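About Flendwood Youth Volleyball

Flendwood is an indoor volleyball club for players in grades 3 through 12. Aparecida Coutinho and Valdir Marinho started it with one team and a borrowed net. The club now runs 14 teams, and 19 coaches work with them during the school year.

We practice at the Ellton gym, which has 2 full courts. Younger groups have the floor until 6:30 p.m. and the high school teams come on after that. Tryouts are in September. Players who join later can train with a practice squad until a place opens up.

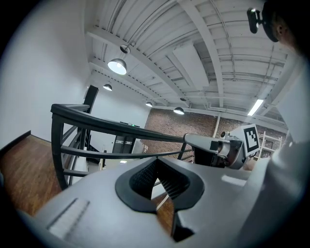 Wooden floor and railing, with equipment in the foreground

Valdir coaches the older girls and sets the match schedule. Ivone Portela runs the beginner program – serving, passing and basic footwork, with short games at the end of each session. Uthai Petchrat handles strength and conditioning.

Season fees are $800 and cover court time, league entry and a uniform. Travel is extra. Families can pay monthly, and fee assistance is available – ask Genivaldo Fontes at the front desk for the form.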